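Stevska oval colander, pale green

I've sold kitchen bits for long enough to have opinions about colanders (sorry), and this is the one I keep going back to. It's the Stevska oval, it's plastic, it's light, and it does the boring jobs well: rinsing fruit, draining peas, holding salad while you hunt for the spinner. I've had mine since August and it's in the sink most days!

The oval shape is what sold me. My sink at home is narrow and a big round colander just perches on top and wobbles, but this one drops in lengthways and stays put while I run the tap over everything. The holes are small and go across the base in rows, so you don't lose your rice down the plughole – I've tried it with basmati and only a few grains got away.

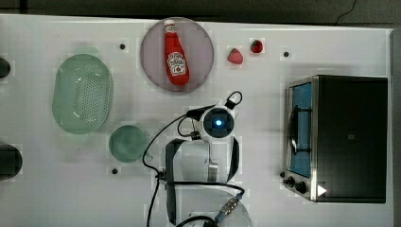 Stevska oval colander in pale green, with a mauve-pink plate, ketchup and a couple of strawberries. Colander sold on its own.

The rim is raised and has a nice shine to it, and it gives you something to get hold of when your hands are soapy. I wouldn't leave it against a hot pan though, it's plastic after all. Mine goes on the top rack of the dishwasher and comes out fine, but if you've had beetroot in it give it a quick rinse first or you'll be scrubbing.

We also have the Drodulell colander in white, which is deeper and better for a big pot of pasta. If you mostly cook for a crowd, get that one. For berries and veg I'd go for the Stevska every time.

Price: £11
Colour: pale green
Delivery: 4 working days, or collect from the Whitcombe shop
Returns: unused, within 43 days

Buying for a café or a school kitchen? Drop me a line if you want 8 or more and I'll work out a price for you.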